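Keeping Pears Through the Winter

Posted Sunday, July 15, 2018

Pears are picked hard and finished indoors. Left on the tree until soft, most kinds go brown at the core first. Lift the fruit in your palm and tip it sideways. If the stem lets go of the branch cleanly, the pear is ready to come in.

Sort the same day. Anything with a bruise, a split or a missing stem goes in the kitchen to be eaten or cooked. Only sound fruit gets stored. Don't wash it, and don't polish it on your shirt either.

A plain cardboard box does the job as well as a slatted tray. Leave the top open and lay the pears on their sides in a single layer, not touching.
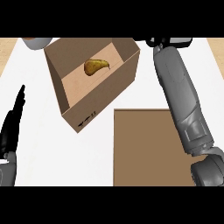

Zsófia Győri wrote in to disagree on the single layer. She stacks hers two deep with newspaper between and says she loses no more than she used to, as long as she goes through the box every week and the bottom ones get moved to the top.

Two deep is fine for small, hard winter kinds. I would still keep Bartletts to one layer.

The room matters more than the box. An unheated back room or a basement corner is good, a garage is good until it freezes, and a kitchen is too warm. Keep the box up off bare concrete. Potatoes and onions should be stored somewhere else, and so should anything with a strong smell, paint included.

Before you reuse a box, check the bottom corners. Soft or stained cardboard goes out with the recycling. Shake out the dust and old leaves and let the box air for a day with the flaps open.
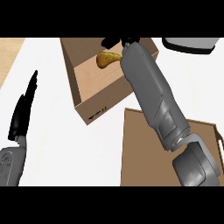
Write the variety and the picking date on a strip of masking tape and stick it on the end that faces out. Early kinds get used first.

To ripen, bring in only what you will eat that week and leave it in a bowl at room temperature. Press next to the stem with your thumb. When it gives a little, eat the pear that day or put it in the refrigerator. A banana in the bowl speeds things up.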